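Taking care of a light-colored work table

A white or pale table top is pleasant to work on, but it shows every mark. In our workshop in Prandgate we have two such tables, and these are the habits that keep them nice. Most of them are good for the kitchen also.

Daily cleaning

Wipe the surface with a soft cloth and warm water with one drop of dish soap. Then wipe again with clean water, and dry it. Many people forget the drying — the gray film they complain about is usually dried soap. Paper towels are fine for drying, but they are too rough for a glossy top if dust is still on it.

Pencil lines come off with a white eraser. For ink, put rubbing alcohol on the cloth, never directly on the table, and try it first in a corner. Do not use scouring powder. It removes the mark together with the shine, and after this the place gets dirty faster than before.

Cords and power strips

Unplug the strip before you clean it and use only a dry cloth. Lead the cord toward the back of the table, so you do not pull it with your sleeve. If the plug feels warm after an hour of work, too many things are connected.

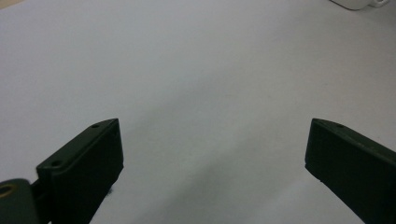
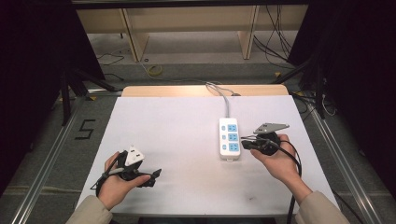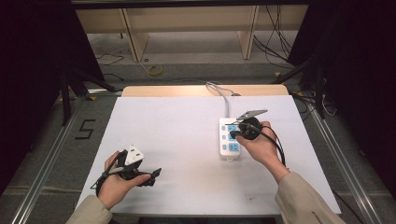 Can I use vinegar on a white table top?
Mix it with water, 50 ml to half a liter, and rinse after 2 minutes. On stone do not use it at all, it eats the polish.

Bare wood at the edges

Where wood is not covered, water is the enemy. Rub in a thin coat of oil, wait 3 hours, and take off what did not go in. We do this every September, before the heating season begins. We use Drellum oil, but any oil made for table tops will do. Lay the oily rags flat outside to dry — if they are left in a ball they can start to burn by themselves.

Small scratches in wood can be closed with a wax stick of similar color. Warm the wax in your fingers, press it in, and scrape it level with an old plastic card.

Last changed July 25, 2024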